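**Serside rules** are a set of good-practice rules for teaching robots to handle cloth at home. They cover shirts, towels, sheets and other soft things that never hold the same shape twice, which makes them one of the liveliest corners of household robotics! The rules take their name from Serside, the town where Shahla Shokri and Melati Sitompul wrote the first draft.

## Contents

The current text has 57 rules in 4 parts: the room, the cloth, the grip and the record. The best-known is Rule 20, the "as found" rule. It says a garment must start in a loose heap, the way a tired person would drop it, and must not be smoothed out first. A companion rule asks that the bedding under it be left as it is, wrinkles included.

The grip part is the longest. It asks for a slow close, a hold on one layer where possible, and a full release before any second try. Failed tries stay in the record, a point Sitompul argued for from the start.

## Use

The Lambert workshop was the first to adopt the rules in full, and Nellwood followed with its own short version for towels. Clikby, a maker of soft finger pads, prints the grip part inside its boxes. 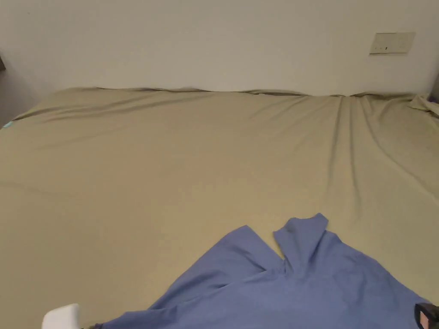
*NELLWOOD, September* — Shirt work under Rule 20: a crumpled blue garment on a khaki-olive fitted sheet, with folds across the right side of the bed. Teams here work through the grip part one garment at a time, and the notes go back to Shokri for the next edition.

## See also

- Towel folding
- Grip force limits
- Household robot safety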